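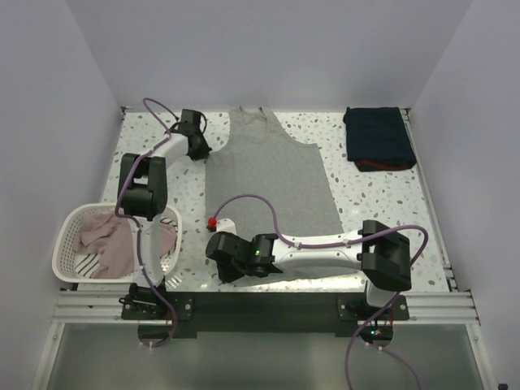
By Faustino Villaseñor | 6/18/26 | 3 min read

Search articles, authors, keywords

Figure 1. Gray sleeveless top laid flat on a speckled white surface.

4. Listening for black rails at Landuvden Marsh

4.1 Where we put the recorders, and why it took so long to decide

Anyone who has spent a spring night at the edge of a marsh hoping to hear a black rail will know how much of the work is waiting. The bird is small, it would much prefer to walk than fly, and it lives in grass so thick that a person can stand within a few steps of one and never suspect a thing. Our older records from Landuvden Marsh are therefore mostly records of sound, written down by people with cold feet and a good ear, and I have a great deal of affection for them. They are also very hard to use. Most give a date and a rough location ("north of the ditch" appears again and again, and there are several ditches), but few say how long the observer listened, and hardly any report the nights when nothing called.

We wanted a survey that would keep the quiet nights along with the good ones. The study area covers 70 hectares of high marsh between the Stesham road and the bend in Haruna Creek, and within it we set 38 listening points. The first plan was a plain grid. It looked wonderful on the map and fell apart within an afternoon of walking, as a good share of the points landed in open water or in the middle of the cattails, where black rails are seldom found and where the footing is terrible. We kept the grid as a starting place and moved each bad point to the nearest patch of short, dense grass with damp ground under it. Points already in suitable cover stayed where they were, even when a spot a little farther on seemed more promising to us. I will admit that this rule was tested more than once by a member of the team (me) who was sure he knew better.

Each point received one recorder fixed to a wooden stake at knee height, with the microphone facing the interior of the marsh. We had hoped to set them lower, closer to where the birds call from, but the spring tides in the creek settled that question for us. Recorders were switched on before dusk and collected after sunrise, and they were rotated among the points so that no single unit stayed in one corner of the marsh for the whole season. Over three seasons this gave us 652 hours of usable sound.

4.2 What we counted as a detection

The male's call is a short, scratchy phrase, usually written out as "kic-kic-kerr," and once you have learned it there is very little in the marsh that sounds the same. At a distance, though, the first notes drop away and only the last one carries, and on a windy night that last note can be mistaken for any number of things, including a loose fence wire on the Stesham side that fooled us for most of a week. We therefore accepted a detection only when the full phrase could be heard and could also be seen on the spectrogram. Growling calls, which the birds give when they are disturbed, were logged separately and do not enter into the occupancy estimates.

All recordings were first passed through Nulto, the sorting program we have used on earlier marsh bird projects, with its threshold set low enough to let in a lot of junk. That was a deliberate choice. We would sooner spend long evenings throwing out tree frogs than lose a faint rail. Every clip the program flagged was then heard by two listeners working apart from each other, and where they disagreed the clip was set aside and heard again by both of them, together, at the end of the season. Clips that still could not be settled were left out. Readers who would like to see how these choices affect the results will find the stricter and looser versions compared in the supplement.

The program's habit of missing things matters as much as its habit of finding them. To get a sense of it we drew a set of nights by lot and listened to them straight through, without looking at what had been flagged. Most of the calls we found that way had been caught already. The missed ones tended to fall under heavy rain or under the spring peeper chorus, which at Landuvden can be so loud that it buries everything else until well past midnight. For this reason we include chorus strength as a covariate for detection, scored by ear on a simple scale, along with wind, moonlight and the height of the tide.

4.3 Cautions

A few things should be kept in mind when reading the results that follow. A point with several calls in a night is a point where rails were calling, and we make no claim about how many birds that was. One excited male can fill a recording from dusk to dawn – we have nights that were almost surely just that – while a paired bird may go quiet and seem to have left. Silence late in the season should be read with special care.

We also had no recorders out in November, when birds passing through might well use the same grass, so nothing we say here applies to migration or to winter use of the marsh. I would dearly love to fill that gap, and the stakes along the creek have been left standing with it in mind.

Finally, we did not play calls to the birds at any time. Playback raises the odds of hearing something, and many good surveys depend on it, but the nesting patch near the Haruna bend is small and already has a footpath along one side. Passive recording asks more patience of the observer and gives fewer detections per night, and our estimates should be compared with playback surveys only after allowing for that difference. Point locations in the published data have been blurred for the same patch, and the exact positions are held with the site records at Landuvden.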